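Last updated: Wed 24 November
Reading time: 5 minutes

Brokus Publishes Jotska Procedure for Sorting Produce in One-Room Homes

DRESBY. Brokus, the household services company, has released Jotska, a written procedure for unpacking and sorting fresh fruit and vegetables in homes without a kitchen table or a usable length of counter. The procedure applies to studio apartments, furnished rooms and shared housing. It will be supplied first to residents of buildings managed by Howells in the Dresby area, where 1,602 units fall within its scope.

Jotska covers the interval between bringing groceries into the home and putting them away. It sets out which surface to use, how to protect it, how to divide the produce, and what to do with damaged items. Cooking, freezing and long-term storage are outside its scope.

Background

Howells reviewed its standard unit layouts in July. In most of the smaller layouts, the counter beside the sink is taken up by a drying rack and a hot plate, and the remaining clear length is too short to hold a week's produce in a single layer. The bed is the largest flat surface in the unit. Residents were already using it for folding laundry, packing and sorting groceries, generally with a towel or nothing at all under the food.

Brokus was asked to prepare a procedure that treats the made bed as a temporary work surface and that returns it to normal use with no marks on the bedding. Drafts were tested in 16 units with different bed sizes and types of cover. The final text fits on two sides of a letter-size sheet.

Surface preparation

The bed is made before work begins. The bedspread is pulled flat to the foot of the mattress. Pillows and the duvet are moved up against the headboard and stay there until the sheet has been removed.

A plastic sheet is then spread across the middle of the bedspread. Any clean, undamaged sheet is acceptable provided it extends past the tray and plates on all sides. It does not need to be stretched smooth. Small wrinkles help to stop round fruit from traveling, and during testing a sheet pulled tight over a soft mattress tended to drain loose items toward the lowest point. A translucent sheet is preferred over an opaque one, as a fold in the bedspread can be seen through it and corrected before anything is set down.

Containers

The procedure requires one rigid tray with raised sides and at least two plates.

The tray holds whole fruit with a firm skin or peel. It should have a flat floor so that it sits level on the mattress. A dark interior is useful for picking out stems, grit and bits of leaf, but a tray of any color may be used. Baskets and colanders are not recommended, because stems catch in the openings and the base does not sit flat on a soft surface.

The plates hold vegetables. Leafy greens and root vegetables go on separate plates. Greens often carry water from the store misting system, and roots may carry soil. Plates with a raised rim contain both. Small items such as cherry tomatoes can be left on the sheet until a dish is free.

Sequence

1. Set the tray down first, on the side of the bed nearer to where the resident will stand or sit. Place the plates farther back, toward the headboard.

2. Take the vegetables out of the bags and put them on their plates. Remove rubber bands and twist ties.

3. Transfer fruit to the tray one piece at a time. Grip each piece on opposite sides, across the widest part, and lower it until it touches the tray floor before letting go. Fruit must not be dropped or tipped from the bag.

4. Turn each piece once and check for soft areas, splits and mold. Set aside anything damaged on the sheet, outside the tray, for early use or disposal.

5. Regroup the sound fruit by type or by expected ripening date, and move it to its storage place. Clear the plates next. Lift the plastic sheet by its corners toward the center and carry it to the sink or the trash.

Mixed types of fruit may share the tray during steps 3 and 4. Citrus, apples and plums can be checked in any order. Heavier pieces should go in first so that they do not roll onto softer fruit. A single layer is required throughout. If the tray is full, the remaining fruit stays in its bag until space is cleared.

Layout in use 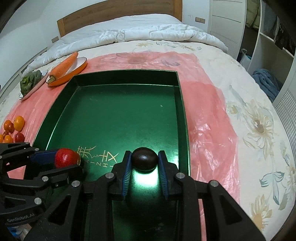
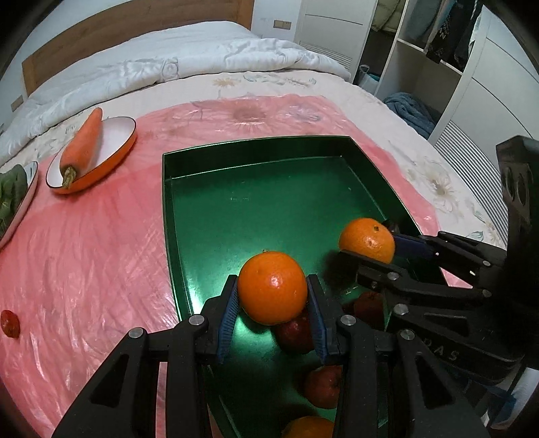
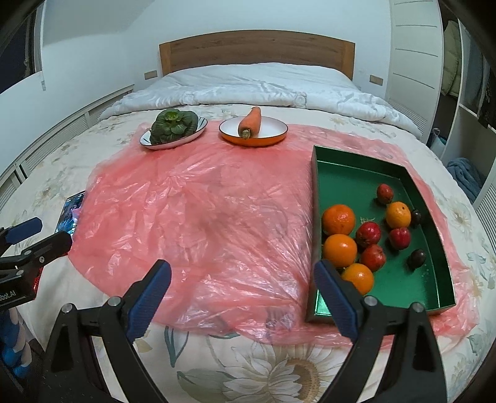
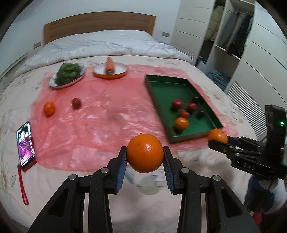
Fruit tray, carrot plate and greens plate on a plastic sheet laid over a bedspread.

Limits of use

The procedure should be used only with whole, uncut produce. Raw meat, fish, eggs and dairy products must be unpacked at the sink or directly into the refrigerator. Cutting, peeling and washing are excluded as well, and no knife should be placed on the bed at any point.

Berries are a special case. They should remain in the container they were sold in and be checked by lifting the lid. Berry juice that reaches a cotton bedspread is difficult to remove, and a punctured sheet gives no protection. A sheet with any hole or tear should be replaced before use.

Airbeds, waterbeds and upper bunks are not suitable. Sofa beds are suitable when fully opened and locked. In rooms where an infant or a pet uses the bed, the sheet must be taken away as soon as sorting is finished and must never be left unattended.

Care of materials

The plastic sheet can be used again if it is wiped on both sides with mild dish soap and dried fully before folding. It should be folded with the same face inward each time so that the side which touched the food does not touch the bedding. Trays and plates are washed as normal dishes. A tray with a printed or lacquered floor should be washed with a soft cloth only.

Availability

Howells will place printed copies of Jotska in the laundry rooms of its Dresby buildings and will include a copy in the move-in folder for new tenancies. Some 200 laminated copies have been set aside for shared housing, where they will be fixed inside a hall closet door. Brokus does not sell a tray, plate or sheet to accompany the procedure, and residents are expected to use what they already own.

Other property managers may reproduce the text without charge, provided that the sequence of steps and the section on limits of use are kept whole. Requests for the print file, including a large-type version, should be sent to the Brokus publications desk in Dresby.

A companion procedure for dry goods is in preparation. It will cover the transfer of rice, flour and beans from bags to jars and will use the same surface preparation.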